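Saturday, dye bench, late afternoon

Second go at the walnut hull vat today and I'm much happier with this one! Kirsty Prendergast brought a sack of hulls down from Clelville (still green, some of them, and my fingers are already a disgrace) and I soaked them overnight in rainwater. Used 200 grams of hulls to 43 grams of the Postma yarn, way more than the book asks for, but the last batch came out the color of weak tea and I wasn't going through that again.

Held the pot at a bare simmer for 133 minutes. I meant to do two hours and then got talking on the phone. The skeins went in already wetted out, no mordant on four of them, alum on the other two. The alum ones took a warmer brown – almost toffee – and the plain ones are darker and a bit flat. I like the plain ones better, which surprised me, and I'd use them for the border on the Clandevent blanket if there's enough left after sampling.

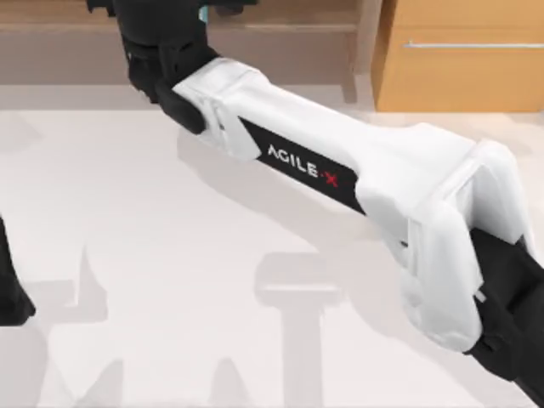
Does the walnut need a mordant to hold up in the wash? The tannin in the hulls grabs the wool well enough by itself, so the plain skeins should be fine, and alum is only there to shift the shade.

I'm washing one of each by hand 12 times anyway, because Mirjam Dewulf had a Jurnevport skein bleed all over a white collar last winter and she's never let me forget it. Tags are tied on with cotton string, knots for the alum ones, plain loops for the rest. Please don't retie them!

Leftover liquor is in the lidded bucket under the sink. It smells like a swamp but it's good for another pass, paler, maybe with a pinch of iron – I'd love a gray-brown for the socks. Strain it through the old pillowcase first, there are bits of hull in it and they leave spots.

Still to do: order more alum, find the good thermometer.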